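4.2 Cell layout and gripper upkeep

The Trivham cell consists of a table with a light wood-grain top, enclosed by black curtains, and one gripper fitted with its own camera. Soft toys are presented in a wicker basket (Figure 4). The basket was chosen over a smooth tray as its rim and weave load the side rails in ways that show up poor mounting early.

Figure 4. Gripper, basket and work surface in the Trivham cell.

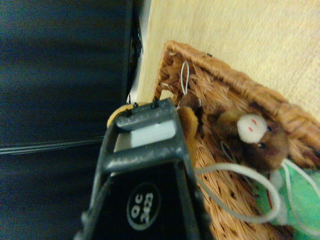
4.3 Inspection interval

The gripper was inspected every 400 cycles, with 1,490 cycles completed by the end of October. Fasteners on the front crossbar were checked first, then the rails. Cables were checked last, with the power off.

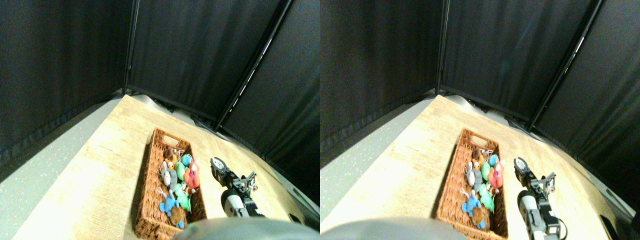
Is the camera recalibrated at every inspection?
Only when the mount has been loosened; otherwise the stored values are kept.

Wear on the rails was recorded but not treated as a fault unless an edge could catch on fabric or cord. Before the cell was returned to use, the gripper was brought over the bare part of the table 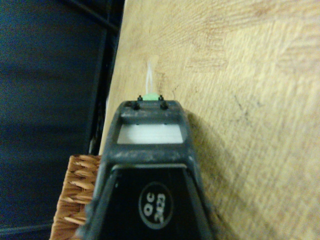 and held there for seven seconds while the joint readings were logged. Drift above the set limit meant that the mount was refitted and the check repeated.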